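1 March 2026
Course handout, written by the module tutor

Finding and reaching things in a simulated home

This handout goes with the second half of the unit. Read it before the lab. It covers one method, called Flanska in our notes, and one result that we will try to repeat with a smaller budget.

The problem

A mobile robot is given a short instruction such as "go to the red ball". It has a camera, a base it can drive and an arm. It has no map of the room. It must pick out the right object, drive to a place from which the arm can reach it, and stop. We score only the last position of the base. Grasping is dealt with in the next unit.

The method

Flanska splits the job into 2 parts. The first part looks at the camera view and gives every patch of it a score for how well it matches the words. The second part takes the best patch, estimates how far away it is, and chooses a stopping point on the floor nearby. The two parts are trained separately. You can change one and leave the other alone, and you will do this in the lab.

Training uses rendered rooms only. The rooms come from the Skiltora set, which has 110 room layouts. Each layout is used many times with the target in a new place and the robot starting from a new spot. The version we use was trained on 1,000 runs.

Why bathrooms are hard

Bathrooms gave the worst scores in the original test, and there are several causes. Mirrors come first. A wide mirror over a basin shows a door, a cabinet or a ceiling light that is really behind the robot. The first part of the method scores these reflections as if they were solid things in front of it. If the instruction names the door, the base may drive at the basin.

The second cause is the floor. A tile pattern that looks like stacked cubes can upset the distance estimate. The estimate was learned mostly on plain floors, and it tends to read the pattern as steps or boxes. The stopping point then ends up too far back.

The third is lack of space. A bath on one side and a cabinet on the other leave a narrow way in, and the planner has few stopping points to choose from.

A target with a strong colour in a pale room is the easy case for the first part. Errors there nearly always come from the second part, so it is a good place to start when you are looking for faults.

The result

With mirrors left as they were, the method failed on most door and window targets in bathrooms. Peixoto is the name we give to the small change that fixed many of these. It marks flat areas where the distance estimate and the rendered depth disagree, and lowers the match score inside them. It did nothing for the floor problem. Note that it needs rendered depth, so it cannot be used as it stands on a real robot.

In the lab

Run the plain method and then the Peixoto version on the same 5 bathroom layouts. Keep the starting spots the same for both. For each run, write down the patch chosen, the estimated distance and the final base position. Do not change the training settings. If a run stops early, record it as a failure and go on to the next.

Your write-up should say which part of the method caused each failure and how you know. Last November many write-ups gave only the overall score, and those lost marks.

The layout below is the first one in the set. The target is the red ball on the ledge of the basin.

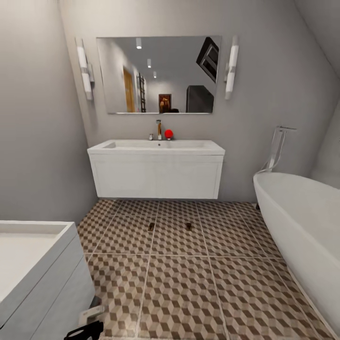
Kendby Mobile Robotics Teaching Group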